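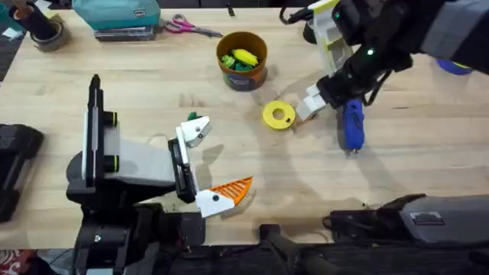 Tabletop with faint grain lines and a few darker stains. The orange container holds green and yellow plastic pieces; gray tape and a black cup sit along the back edge.

Features > Workshop > Benches and Surfaces

The Working Top: Wood, Stains and the Back Edge

A small-parts bench fails in predictable ways. The surface fills from the back toward the front, the open area shrinks, and work moves to whatever patch is left. After a few months the usable zone on a full-size top can be smaller than a dinner tray. The cure is mostly a matter of layout, and the layout depends on what the top is made of and what has to stay on it.

Butcher block remains a sound choice for light assembly. It is built from strips glued edge to edge, so it moves less across its width than a single wide board, and it can be sanded when the finish wears through. It is quieter than steel under dropped parts and kinder to plastic ones. Its main weakness is staining. Oil, flux and marker ink get into an unsealed surface quickly, and a dark spot that has gone below the finish will not wipe off.

Most stains can be left alone. They have no effect on flatness, and sanding one spot produces a shallow dish that is a greater nuisance than the mark. If the top has to be refinished, sand the whole surface evenly, finishing at 120 grit, and apply thin coats of hardwax oil. Heavy coats stay tacky and pick up dust. A film varnish looks better for the first year, then chips at the front edge where forearms and tools cross it.

Erlinda Sarmiento set up the benches at Orulo, a repair and prototyping shop, and keeps a written layout for each one. Her rule for the back edge is that anything standing there must be narrow, stable and used at least once a session. Tape qualifies. So does a cup for small items. Boxed stock goes on a shelf.

"People store things on a bench because the bench is flat," she says. "A shelf is flat too."

Her second rule concerns containers. Upright cylinders take up little area for what they hold, and they suit long pieces that would waste space in a tray. They are poor for rings, washers and short fittings, which sink to the bottom and come out only when the container is tipped over. Sarmiento puts flat parts in shallow dishes with a lip and reserves the cylinders for anything longer than a finger. A piece lying across the mouth of a container means the container is full, and she counts it as full on her sheet.

Reused containers bring a labeling problem. A printed label from the original contents stays readable long after the contents have changed, and a visitor to the bench will believe it. Orulo covers old labels with plain tape and writes on the tape. The shop tried the Plondideck drawer inserts in June and kept them for fasteners only, as the compartments were too short for molded parts.

Color is a weak sorting method on its own. Green and yellow pieces in one container separate easily by eye in daylight and less easily under a warm lamp. Where two parts differ in size but share a color, the color is a hazard. Orulo sorts by function first and uses color as a secondary check.

Handheld tools need a fixed resting place more than they need a holder. Those with a heated or pointed tip should have a silicone or ceramic pad, placed on the side of the user's dominant hand. Cords should run toward the back corner and drop behind the top. A cord crossing the front third of the bench will eventually drag something off it.

Lighting determines how much of the surface is truly usable. A single strong source from one side throws long shadows across the wood, and a small dark part can disappear in one. Two lamps of equal output, set on opposite sides and above head height, reduce the problem. The Ollatier clamp lamp used at Orulo has a 40-inch arm, long enough to reach the middle of the top from a rear corner. The shop's older Charvát lamps are shorter and have been moved to the packing table.

Clearing is done at the end of each job. Loose parts go back to their container, tools return to their pads, and the top is brushed from back to front into a pan. Sarmiento allows one part to remain out overnight if it belongs to unfinished work, and it must be in a dish with the job number. Everything else left on the wood goes into a sorting tub under the bench, which is emptied before the next job starts.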